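About the Florkstead Aviation Heritage Group

We started out as a handful of neighbours who kept finding bits of aeroplane in their paddocks and wanted to know whose aeroplane it had been. One wing rib led to a squadron record book, the record book led to a family in Prevell, and before long we were meeting every month in the old drill hall with a kettle and far too many photocopies.

These days we look after the records of the flying school that trained crews at Florkstead during the war, along with the stories of 21 aircraft lost in the ranges between here and Jarberg. We've marked most of the sites with a small plaque, always with the landholder's blessing, and we still go out each March to tidy them up and say a few words. 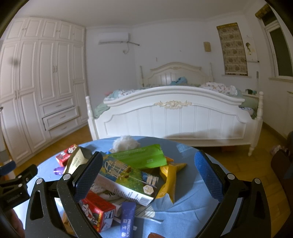 Words: the Florkstead web team
Page updated 28 January 2022

Our collection holds roughly 1000 photographs, a good many of them lent by families and copied while they waited, and 110 logbooks - the Taheri logbooks are the ones most visitors ask after, and they really are lovely things to sit down with. If your grandfather or great-aunt served here, please do get in touch, even if all you have is a surname and a half-remembered yarn. We're slow to answer at times, but we do answer.

Membership is open to anyone and costs $40 a year, with the newsletter included.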